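Skallia shelf-stocking service: gallery

Skallia is a hire service for shops, canteens and vending suppliers who want a robot to take packaged goods off a table and stand them on a shelf. It is run from Gondthorpe and delivered to the customer's own site. The pictures on this page show the arms and hands at work, with short notes on what is included in the hire.
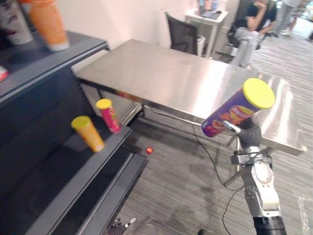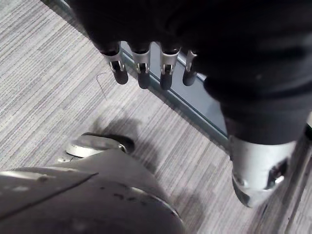
First picture: a purple chip can held above the steel table, with two smaller cans on the lower shelf. Second picture: a four-fingered hand over striped carpet, from close by.

What it handles

Skallia is set up for light packaged goods: snack tubes, paper cups, cartons, small boxes and plastic bottles. The limit for a single item is 1300 grams. Cans of drink are fine one at a time. Multipacks in shrink wrap are not covered, and neither is glass.

Tubes and cans can be picked up at a slant and set upright on the shelf. If an item ends up leaning, the robot can be told to go back and straighten it, or it can leave it and carry on with the next. Most customers choose the first setting for shop displays and the second for store rooms.

Hands

The standard hire comes with the Skodora hand in black. Fingertips are a wearing part. We change them every 12 weeks on long hires and check them at the start of every short one. Spare tips are left on site in a labelled box, and the change is done with one hex key.

Please don't clean the fingers with solvent. A damp cloth and washing-up liquid will do.

Shelving and tables

You can use your own shelving. We need to know the height of each shelf, the depth, and whether there is a raised lip along the front, as this changes how high an item has to be lifted before it goes in. Open-backed and closed units are both suitable. Wire baskets are not.

Any firm, level table will do for the goods waiting to be shelved. Polished metal tops are acceptable, though strong light from directly above can slow down the picking, and we may ask you to switch off a lamp or pull a blind. Tables on castors must have the brakes on.

Floor

Office carpet, vinyl and sealed concrete are all fine. Deep pile is not. Thresholds and cable covers higher than 12 millimetres need a ramp, which we can bring if you tell us beforehand. Cables across the working area should be taped down or moved before the start of the day, and packaging put in a bin.

Getting started

Set-up takes one morning. Our fitter brings the equipment in, measures the shelf and the table, and goes through the items you want handled. A new item takes 3 short trials before it is added to the list, and the list can hold up to 100 items on the standard plan. Customers with more than that should ask for the Ashour plan, which has no upper limit and includes a second visit.

Staff training is done in the afternoon of the same day. It covers starting and stopping, the emergency stop button, adding an item and reading the fault screen. No computing knowledge is needed.

Day to day

The robot works in the same room as staff. It stops if a person comes inside the marked area and starts again when told to. It should not be left running in an empty building.

Speed depends on the goods. Upright tubes of one size are quickest, and mixed items on a crowded table are slowest. We don't quote a figure before seeing your goods, and the trial day is the best way to find out. You get a printed sheet at the end with each item, the number of tries and any drops.

Hire terms

Trial day: one day on your site, fitter present throughout.
Short hire: 3 weeks, one visit included.
Long hire: 12 weeks or more, fingertip changes and repairs included.

Delivery is free within the Gondthorpe area. Elsewhere it is charged by distance. Trial days for November are still open, except Fridays.

To book, use the form on the contact page and give the width of your narrowest doorway.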